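About Costix Funeral and Memorial Services

We help families to say goodbye, and to write down the life of the person they lost.
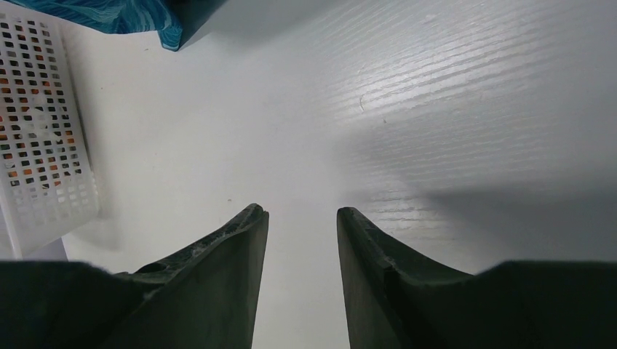 Costix was opened by Kenneth Pascual and Uriel Cabral, who worked before in the same funeral home and were often asked by families for help with the obituary. At first it was a small service only for texts. A family came with papers and memories, and Uriel made from them a notice for the newspaper. Later we received our license for funerals and moved to the house on Pană Street, where we are still today.

Our chapel has 87 seats. For a bigger ceremony we use the hall of the Stusik Cultural Center, two blocks from us, and we make the reservation for you. We arrange burial, cremation and transport from other states or from abroad. Kenneth is responsible for all documents with the consulates, and he speaks Romanian, Tagalog and Portuguese.

Every family who works with us receives an obituary without extra cost. We speak with you for one hour, by phone or at your home, and you read the text before it goes anywhere. You may change it as many times as you need. Until now we have written almost 3000 of them. The online version stays on our memorial page, where friends can leave a message or light a candle.

In July we joined with Sindico Monuments, a family workshop for headstones. Their two stonecutters now work in the building behind the chapel, and you can choose the letters and the stone there.

The office is open every day except Sunday, from 8:30 in the morning until 6 in the evening. If a death happens at night, please call the same number. Kenneth or Uriel will answer.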